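Dumar Hats and Accessories — Customer Notices

1/ Dumar Hats and Accessories is updating the way prices, stock and shipping dates are shown in its online store. The changes take effect on Monday. This thread explains what customers will see and what remains the same.

2/ Prices on product pages will now carry the time at which they were last refreshed. The time appears in small print under the price and is given in Eastern Time. If the price in your cart differs from the price on the product page, the cart price applies.

3/ Until now, prices were refreshed once a day, at 4 a.m. From Monday they will be refreshed every hour between 6 a.m. and midnight. Overnight changes will appear with the first morning refresh.

4/ Stock levels will be shown as "In stock," "Low stock" or "Back order." An item is marked "Low stock" when fewer than 20 pieces remain in the Dokness warehouse. Stock held in our Ustalville shop is counted separately and cannot be ordered online.

5/ Adding an item to your cart does not reserve it. Items are reserved when payment is approved. If an item sells out before that point, the cart will show a message and the item will be removed from the total.

6/ A number of customers have asked about the Pacheco wool cap. The navy and charcoal colors are in stock in all sizes. The green is on back order and is expected in November. We do not have a firmer date from the maker and will post one here when we do.

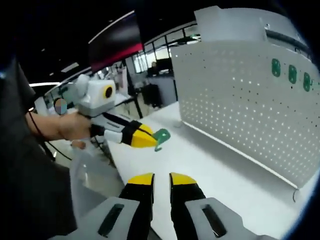

Two hand-held grippers, one with a camera module on top.

7/ Back orders are charged when the item ships, not when the order is placed. You may cancel a back order at any time before shipment through the Orders page. No fee applies.

8/ The size guide has been revised. 210 listings now show head measurements in both inches and centimeters. Listings marked "One Size" will also state the smallest and largest fit of the adjustable strap. Please measure just above the ears and compare the result with the listing itself — sizing differs between makers.

9/ Product colors may look different from one screen to another. Customers who need a close match, for a school or team order in particular, may request a fabric swatch by mail. Swatches are free and limited to four per household.

10/ Team and school orders continue to be handled by our group sales desk, under Bendik Backlund. Group prices are quoted in writing and are not affected by the hourly refresh. A written quote is valid for 20 days from the day it is sent.

11/ Orders placed before noon on a business day will ship the same day if all items are in stock. Orders placed after noon ship on the next business day. Orders that include a back-ordered item will be held and sent together unless you select "Ship separately" at checkout. A second shipping charge applies in that case.

12/ The return period has not changed. Unworn items with tags attached may be returned within 20 days of delivery. Embroidered and other personalized items cannot be returned unless they arrive damaged or with an error in the stitching. Please keep the packing slip, as the return code is printed on it.

13/ Discount codes issued before the change will be honored until the date printed on them. Only one code may be used per order, and codes cannot be applied to gift cards — this includes codes received by email.

14/ Correction to post 3: the last refresh of the day takes place at 11 p.m., and the first at 6 a.m. We regret the error.

15/ Questions about an existing order should be sent through the Contact page with the order number in the subject line. Please do not post order numbers or addresses in replies to this thread. The customer desk is open from 9 a.m. on business days.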